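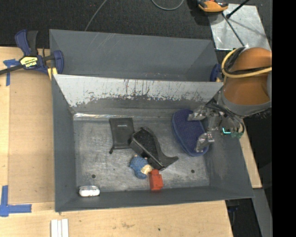 Bin picking in household automation

Bin picking is the task of taking single objects out of a container in which several objects lie without fixed order. In factories it has been done for many years with parts of one known shape. In the household the same task appears as tidying a drawer, emptying a bag or sorting a toy box, and there it is still considered only partly solved.

Difficulty

The main difficulty is the variety of the objects. A flat black pouch gives a two-finger gripper very little to hold, while a plush-like toy changes its form when it is pressed. Objects which touch each other, as the pouch and the black molded piece do, may be taken for one object by the vision software. Metal bins add reflections, and a worn wall can produce false edges.

Tests at Clistdale

The workshop at Clistdale, directed by Tiziana Carbone, compared two control programs, Mastlow and Plollow, in a series of 3000 attempts. Mastlow plans every grasp from a depth measurement. Plollow learns from recordings of human operators. With unknown household objects Plollow moved 61 percent to the second bin at the first attempt, and Mastlow fewer. One attempt took about 10 seconds, a time in which a person can usually empty the whole bin.

Reception

Édgar Puma, who wrote the first version of Mastlow, considers these results sufficient for sorting returned goods in a shop - under supervision - but not for a home. Socorro Castaño has objected that the tests did not include wet, fragile or very heavy objects. A later series, prepared by Kevin Carhuamaca, added 7 kinds of kitchen tools. Its results have not been published.

See also: Grasp planning; Domestic robot; Order picking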